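Filed under: Shop Floor Notes | Maintenance | Reader Favorites

Keeping Cell 11 Honest

Cell 11 at our Prulirmont site has one arm, one gripper and a small camera on the wrist, and it has been blamed for every scratched part since June. Some of that blame was fair. After the third complaint from the packing side we took the cell down for a full shift and went through it from the flange outward, and what follows is what we did, in the order we wish we had done it.

A word on the patient first. The gripper is a Tevus two-finger unit, bought secondhand through Agarwal along with a box of spare fingers, two of which fit. It picks small molded parts from an infeed tray and sets them in a carton insert. The cycle is dull, and we like it dull. Over the summer it got interesting: a dropped part now and then, a pick that landed a hair to the left, and a faint click on closing that everyone on the floor could hear except the people who were asked to look into it.

Start with the fingers

Lock out the cell, vent the air and wait for the gauge to reach zero. Then take hold of each finger near the tip and try to rock it. There should be no play at all. Ours had plenty, and the cause was a mounting screw that had been tightened by feel by a succession of people with very different feelings. Use the torque wrench. It lives in the drawer marked TORQUE WRENCH, where it has enjoyed a long and restful career.

While the fingers are off, wipe the mounting faces with a dry lint-free cloth. If you find old threadlocker in the holes, pick it out before you put new stuff in. We found three colors of it, like tree rings.

Check the tips for wear as well. A new finger next to an old one tells you more than a caliper will, at least on the first pass. Swap them in pairs. We tried replacing just the bad one to save a part, and spent the savings several times over on re-teaching the pick.

Then the camera

The wrist camera is there so we can watch the fingers from a desk while the arm is out among the fixtures. It's close in, so a finger takes up a lot of the view, and once the arm gets moving everything behind it turns to stripes. For checking a pick position, stop the arm and let the picture settle. For spotting a cable or a bracket that has wandered into the view, a moving clip will do.

We also save one still from the same point in the program after each service and keep it in the cell folder. When somebody swears the camera has always been tilted like that, we have the folder. It has ended two arguments so far and started one.

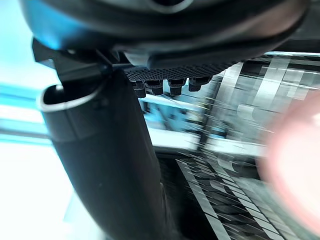

Re-teaching the pick

With the fingers tight and the camera bracket snug, run the reference move at 15 percent speed and keep a hand on the stop button. Don't trust the old points, even if they look fine. Ours looked fine and were off by just enough to scuff every part on the way out of the tray.

Touch up the approach point first, then the grip point, then the retreat. Save under a new name. "Final" and "final_new" are both taken, as are "final_use_this" and "final_dont_use_this", which are the same program.

Next, bring the speed up in steps and do 20 picks at each one before moving on. We got to 86 percent before the click came back, softer than before. That one was an air fitting behind the wrist, knocking against its bracket whenever the arm changed direction. A quarter turn and a cable tie sorted it out. The Turkex controller had logged nothing on the subject at any point, and still lists the cell as healthy, just as it did in its worst week.

Before you hand it back

Write down the torque setting, the program name and which fingers are on the machine. Put the date on it. The last service sheet we could find said "all good now" in pencil and was unsigned, though we have our suspicions.

Take the spare fingers back to stores in their own bag — labeled, please — and throw out the worn ones. Somebody has been putting them back in the box.

Cell 11 has been running at the full rate again, and the next check goes on the calendar with the other grippers on that line. Cell 9 has started making a noise. We are told it has always done that.

Get Shop Floor Notes in your inbox. By signing up you agree to receive our newsletter. You can unsubscribe at any time.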